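Lists > Muli-users > Bench talk > Right arm won't let go after a stall

Last updated: Thursday

Aurelia Hämmerli wrote:
> Our right arm faulted again at episode 179. It closes, the current
> climbs, the controller throws a 14 and then the fingers just stay
> clamped. The left one is fine. Same firmware on both. Has anyone
> seen this, or do I need to send the gripper back to Travus?
>
> Aurelia

Hi Aurelia, hi all,

Oh boy, yes, we've had this one, and please don't ship anything yet! Ours did it for most of December. We're on the same two-arm setup, packing small stuff into a fabric bin, and it was always the right side and always on something stiff. Soft things like a rolled cloth never set it off. Emil swapped the finger motor (twice, poor guy) and it came right back.

What finally helped was plotting the current against the wrist height. The arm was coming down a hair too low, so it was pushing on the item from above while the fingers were still trying to close. The controller sees a stall, quits sending commands, and leaves the last torque value sitting there. So you get a gripper that's faulted and still squeezing.

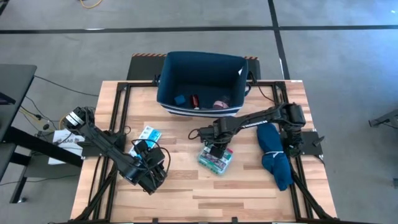
Can you clear it by just pulling the power?
Only if something is holding up the arm. Ours has no brake on the shoulder, and when I cut the power the whole forearm dropped onto the table with Mathias's hand maybe an inch away. He was fine, I was a wreck. Now we hit hold, open the fingers by hand with the release screw, and power down last.

The other half of the fix is in the config. Our stall limit was set to 1362, left over from the old Utoso fingers, and I took it down to 281. Then I redid the table height for each arm separately (we'd been copying the left one over to the right, dumb, I know). It's been clean since, though I haven't tried it with the heavier items yet.

Check your cable slack at the wrist while you're in there, too. Afia thinks a tight loop can drag the reading off. I'm not so sure, but it's a quick look.

Send me your log if you want, the raw one, before the filter.

Ferdinand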